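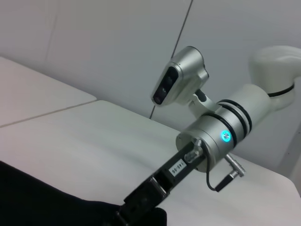
Macarena Alarcón said she wanted it on record that a handoff was a conversation between two planners, and that mine were both saying "after you."

There was no record. There was a shared document called NOTES FINAL 2, and I typed it in there, under her previous remark, which had been that the word "final" should cost money.

We had two arms, and the two arms had to pass a bushing between them. The left arm picked it up, the right arm took it, and the right arm put it where it belonged. A toddler can do this, as my brother-in-law likes to point out. My brother-in-law has a toddler and I have seen it try, and the success rate is not what he thinks it is, but a toddler does not have to do it for a visiting delegation from Varnby.

The planner was called Cusesis. I had named it myself, at a stage in my career when I believed software ought to sound like a minor Greek goddess. Each arm ran its own copy. Each copy knew where its own joints were, got told where the other arm's joints were, and was under firm instructions never to put the first set anywhere near the second. When the two of them wanted the same patch of air, the rule was that you stopped, backed off, and let the other one go first.

I had been proud of that rule. I had given a talk about it.

In simulation it ran 1000 handoffs without a single refusal. On the real table the arms came in toward each other, slowed, stopped with their grippers a hand's width apart, and retreated. Then they came in again. It looked like two people in an office corridor, each of them carrying soup.

The log was no help, or it was too much help. It said YIELDING TO PEER. Then it said PATH CLEAR, RESUMING. Then it said YIELDING TO PEER. I left it going while I went for lunch, and when I came back it had yielded 889 times and the little blue light on the wrist was still glowing away, as serene as a dentist's fish tank.

"It's safe, though," I said.

"So is a brick," said Macarena, and pulled up a chair.

She read code the way some people read restaurant bills. After a while she asked in what order the simulator ran the two planners.

"Left, then right," I said.

"Always?"

"It's a loop. It starts at the beginning."

She waited for me. She was good at that, and I have never liked it in a person. In the simulator, left always made up its mind first. It claimed the air, right looked up and saw the air was taken, and right waited its turn like a nicely raised child. On the table there was no loop. There were two computers with very well synchronized clocks, and I had spent most of February getting those clocks synchronized. Both copies looked up at the same instant, saw the air free, claimed it, saw the other's claim, and apologized. Then each of them waited 820 milliseconds, because that was the number in the config file, and did it all again.

"So the bug is that I fixed the clocks," I said.

"The bug is that you wrote one personality and installed it twice."

I put in a random delay. This is the textbook cure and I will defend it to anyone. When two parties collide, each of them rolls the dice and waits that long, and sooner or later one of them goes first. I tested it in simulation, where it worked beautifully, as would anything, including a blank file. I ran it on the table. The arms came in, stopped, backed away, waited a charming and unpredictable interval, and came in again together.

Macarena didn't say anything. She scrolled up to the top of the file and put her finger on the line where I had set the random seed. I had set it to the same number on both machines, for reproducibility. I had even left a comment there that said "for reproducibility."

"They're certainly reproducible," she said.

I changed the seeds. I would like to say that was the end of it, and for one glorious evening it was. The left arm hesitated, the right arm hesitated a bit less, and the bushing went across. I filmed it on my phone and sent it to my brother-in-law, who replied with a thumbs-up, and then with a video of his kid handing somebody a shoe.

In the morning the right arm would not come in at all.

This time it wasn't the planner. Cusesis was perfectly willing. It had been told there was something in the way, and the one telling it was Minja.

Minja was the perception package, and we had it from Kemitz on a license that ran out at the end of the quarter. It took what the wrist cameras saw and turned it into a map of solid things. To do that sensibly it had to subtract the arms themselves, or every arm would be forever alarmed at the sight of its own hand. It subtracted them using the joint angles and a model of the arm's shape. The model was a good one. It did not include the cable.

There was a cable under the wrist, thin and black, hanging in a small loop before it went to its plug. I had walked past it every day. To Minja it was an unexplained dark thing in midair, traveling at exactly the speed of the other arm and always right next to it. It had flagged this as an obstacle. Then, since the thing kept turning up, it had grown confident, and padded it with a generous safety margin, so that the left arm now moved through the world inside a bubble the size of a beach ball.

"It's being stalked by its own wiring," I said.

"Why did it work last night?"

I had no idea. Last night the lights had been lower. Or last night the map had been fresh, and it took a few hours for suspicion to set in. I wrote both theories down in NOTES FINAL 2 and put a question mark after each, so as to look like a scientist.

There were three ways to go about it. We could model the cable, and the cable would then hang differently out of spite. We could tape it down, and Macarena was in favor of that, on the grounds that tape had never once required a software license. Or I could tell Minja to ignore anything narrow that kept within a short distance of a known wrist. I liked this one. It was elegant. It was eleven in the morning and I had it typed in by noon.

"And if somebody puts a finger there?" she said.

I looked at what I had typed. A finger was narrow. A finger, near a wrist, could easily stay near a wrist, particularly if it was having a bad day. I deleted it, and went to find the tape.

The tape held. The bubble shrank back to something you could reasonably call an arm. I ran the handoff 4 times while Macarena stood with one palm over the stop button, and it went across every time, with a tiny pause beforehand while the two of them settled who was to go first. You could see it if you knew to look. One would lean in slightly, and the other would think better of it.

Varnby came in July 2023, two men and a woman with a tablet. They watched the bushing go over. They watched it again. The woman asked about the pause, and whether it could be taken out.

I started to explain about claims on shared volume, and contention, and the value of an independent random source on each side. I had a slide. Macarena talked over me.

"They're checking with each other," she said.

The woman wrote that down and seemed pleased with it. One of the men asked if it was AI. I said that part of it was a loop, and Macarena stepped on my foot.

Afterward we got a very civil email saying Varnby would be interested in seeing the same thing with three arms. I read it aloud. Macarena was already in the document, changing its name to NOTES FINAL 3, and she asked me, without turning around, what exactly the third one was going to say when the other two said "after you."

I told her I'd look at the config file. She said to bring the tape.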